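Section 6. Household Chore Routines: What to Expect and How to Set Up

6.1 Scope

Read this section before you enable any chore routine on the Lirnance two-arm platform. It covers chore levels, table setup, the Dusura task library, and the drink-pouring routine. Cleaning and charging are covered elsewhere in this manual.

6.2 Current limits

The platform does not replace a person in the kitchen. In the March acceptance run, the pouring routine was tried 78 times on a prepared table, and most of the failures came from a glass placed off its mark. Results in an unprepared home will be lower. Plan to have an operator within reach of the stop button during every routine in this section.

Dusura sorts chores into 4 levels:

Level 1: Moving one rigid object to a marked spot. Released for supervised use.
Level 2: Operating a handle, lever, or switch on a fixed appliance. Released for supervised use.
Level 3: Handling cloth, bags, or loose food. Test use only.
Level 4: Hot liquids, blades, open flame. Locked. Do not attempt to unlock.

Pouring a cold drink from a tap dispenser is a Level 2 chore. Folding towels is Level 3, and setting a full table combines Level 1 steps with a long list of recovery cases that the library does not yet include.

6.3 Preparing the table

1. Use a table with a flat, rigid top. Folding tables flex under arm contact and are not supported.
2. Set the dispenser on a level tray or stand. It must not slide when the handle is pushed with one finger.
3. Leave 800 mm of clear floor behind the operator position.
4. Remove cups, cords, and paper that are not part of the routine.
5. Place the glass directly under the tap. Do not use stemmed glasses or paper cups.
6. Run Check Surface from the Pletus console. Wait for the green status line.

Note: Polished metal and clear glass return weak depth data. If Check Surface fails twice, lower the room lights by one step and repeat. Do not cover the tray with tape or cloth.

6.4 Running the pouring routine

1. Select Tasks > Level 2 > Pour, Tap Dispenser.
2. Confirm handle type (push, pull, or slant).
3. Confirm which arm operates the handle. The other arm holds a ready position near the glass.
4. Press Start and keep one hand on the stop button.

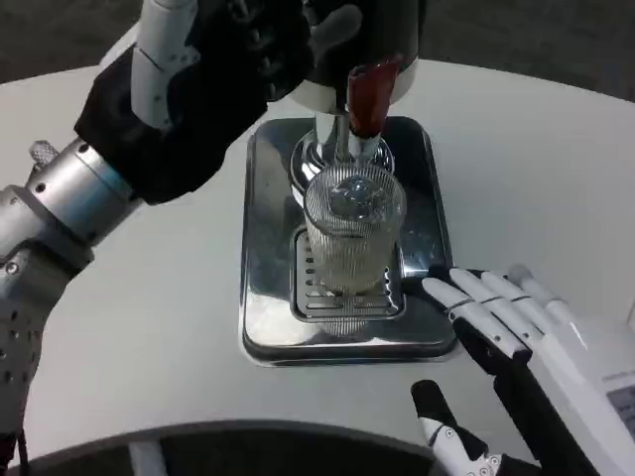 Figure 6-1. Pour, Tap Dispenser. One hand at the dispenser, the other open beside the tray, glass below the tap.

5. Watch the liquid level in the glass. The routine ends on a timer and does not measure fill height. Press Stop if the level nears the rim.
6. Wait for both arms to return to the rest position before reaching for the glass.

CAUTION: Do not steady the glass or tray by hand while either arm is moving.

CAUTION: Carbonated drinks foam at different rates. Set the timer with plain water first, then shorten it for the drink in use.

6.5 If the routine stops early

Handle not found: Wipe the handle dry and reselect the handle type.
Glass not found: Move the glass back under the tap. Run Check Surface again.
Force limit reached: Inspect the dispenser for a sticking tap. Do not raise the force limit.
Arm paused with no message: Save the log from the Pletus console and send it to Ozoliņš Service with the task name.

Section revised Jun 14, 2021.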